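Progress report to the Fliltden Fund
Community seed library, Punitz
Period: up to the end of September

Dear Ms Olivares,

I send you the second report on our seed library. The work goes mostly according to the plan, with one delay which I explain further down.

In spring we received seeds from gardeners in Punitz and in the two neighbouring villages. Beans and tomatoes came in large quantity, but of onion and carrot we have very little. These plants give seed only in their second year, and most people pull them out before. Khrystyna Prokopenko has written a short guide for gardeners on this subject, and it is now with the printer.

Until now we have given out 800 packets. Borrowers are asked to bring back some seed after the harvest. The first returns have started to arrive, mainly lettuce and peas. Rizal Wijaya checks each return for insects and enters it in the register.

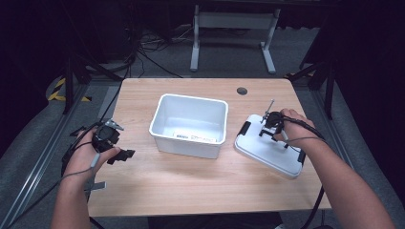

Storage bin and lid on the work table.

The delay concerns the germination tests. We wished to test the older beans in July, but the room became too warm and the results would not be reliable. Olesia Kravets has moved the tests to the cellar of the Pylypenko house, where the temperature is more stable. She will need four weeks more.

On the budget: the paper envelopes cost less than we expected, and the printing cost more. We ask your permission to move the difference from one line to the other. The total stays the same.

In the next period we will finish the tests, complete the register and hold a swap day for the public. The library is open every Tuesday afternoon and you are welcome to visit us.

With kind regards,
Tiruwork Weldu
Project coordinator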